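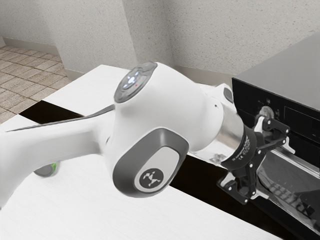
Home Columns Archive Letters Subscribe

The Drawer of Small Manuals

My mother kept a drawer for instruction booklets. It was the second one down, left of the stove, and it held the paperwork for every appliance that had ever entered the house, including several that had left it. There was a booklet for a yogurt maker. I have never seen a yogurt maker in that house and I lived there for eighteen years.

I thought about the drawer last week when I bought a kettle. The kettle came in a box with a card, and on the card was a square code, and the code took me to a page that wanted to know which country I was in. I told it. It wanted to know if I accepted its cookies, and then whether I would like to register my kettle, and then it asked me to choose a password with at least one special character. By this point I had been standing in the kitchen for long enough that a regular kettle, one from the drawer era, would have boiled twice.

All I wanted was to find out whether you're supposed to throw away the first pot of water. (You are. I asked my neighbor.)

I have been told that the paper manual went away for the sake of the trees, and I would like to believe it. I'm fond of trees. But the kettle arrived in a box inside another box, held in place by a third piece of cardboard folded into a shape I could not get folded again, so I have my doubts about how hard anybody was thinking of the forest. A booklet costs money to write, money to print and money to translate into Finnish. A square code costs a square inch of ink. I can do that arithmetic without registering.

Now, I don't want to pretend that the old booklets were literature. Most of them opened with four pages of warnings, and the warnings had plainly been written by someone who had met the public and come away shaken. Do not use the toaster in the bath. Do not use the hair dryer while asleep. My mother's Irlow vacuum cleaner advised against picking up "burning coals or similar," and I spent a good part of my childhood wondering what was similar.

But after the warnings came the drawing. There was always one, a plain line drawing of the whole machine with numbers around it like flies, and a list underneath telling you what each number was. That was how I learned there was such a thing as a crumb tray. I learned the word "escutcheon" from a dishwasher. You could hold the page up next to the appliance and feel, for a minute or so, that the two of you had been properly introduced.

The other thing about a booklet is that it ended. You could get to the back cover. My mother read them straight through, the evening a thing was delivered, with her glasses on and her tea going cold, and when she was done she knew how the thing worked and it went in the drawer and that was the end of its education and hers. A web page is never done. I looked up my oven two years ago and found out how to set the clock. I looked it up again in March and the page had been redesigned, the clock was under "Lifestyle," and there was a recipe for sea bass.

Then there are the videos. I know people love the videos. My friend Hywel Griffiths rebuilt the entire pump on his washing machine with the help of a man on the internet, and he talks about this man the way other people talk about their old Latin teacher. Fine. But I'm a reader, and I'm a person who wants one fact at a time. I don't want to sit through a greeting, a theme tune and a word about mattresses to find out which way a screw turns. The last one I watched ran 21 minutes and the part I needed was at the end, and it was "check your manual."

Which brings me to Pornerton. I spend a couple of weeks there most summers, in a rented house with a water heater made by a company called Flarnitz. The company went under a good while ago and took its website with it. There is no code, no page, no man with a theme tune. What there is, in a plastic sleeve hung from a nail beside the heater, is the booklet. It's brown at the edges and somebody has written in pencil on page nine, "NO – turn it LEFT." That heater has worked every time I've needed it, and I put a good half of the credit down to whoever owned the pencil.

You can't write in the margin of a web page. I miss that more than the rest of it. Our Aravena sewing machine came with 36 pages, and my mother had gone through them in blue ballpoint, correcting the tensions. "Too tight for lining." "Not true." Next to a paragraph promising the bobbin would wind itself evenly she had just put a question mark, a big one, pressed hard enough to come through on the other side. When I inherited the machine I used her version, and I've never read the printed one all the way through.

I called the kettle people in the end. I wanted to know if they'd mail me a booklet, and I was ready to pay for it. The young man on the phone was very nice. He said he could email me a file. I asked how long it was and he said 417 pages, but most of that was other languages. I asked if he could send only the English, and he put me on hold while he found out, and the hold music broke off every so often to suggest that I might find my answer online.

He couldn't. So I've got the file now, in a folder on the computer called Manuals, which I opened once to put the file in. I printed the six pages in English, stapled them crooked and wrote "throw out first pot" across the top. They're in the second drawer down, left of the stove. My kitchen doesn't really have room for it, and I had to move the dish towels somewhere silly.

The yogurt maker booklet is in there too. I took it when we cleared the house. It has two burnt-orange bowls on the cover and a note inside in blue ballpoint that says "ask Jean," and I don't know who Jean was.

Posted Tuesday, October 22, 2024

3 comments

Fasil Hailu
My dad stapled the receipt to the back page of every one. I still have the receipt for a fan he bought before I was born. The fan is long gone, the staple is in great shape.

crumbtray
Sorry but I'm for the online ones. I threw out a whole filing box when we moved and have not needed a single page since. Search box beats a drawer. You can search for "first pot" in two seconds.

Hywel Griffiths
For the record it was the pump AND the door seal. And his mattress is very comfortable, I bought one.

Contact the author | Copyright, all columns | Back to top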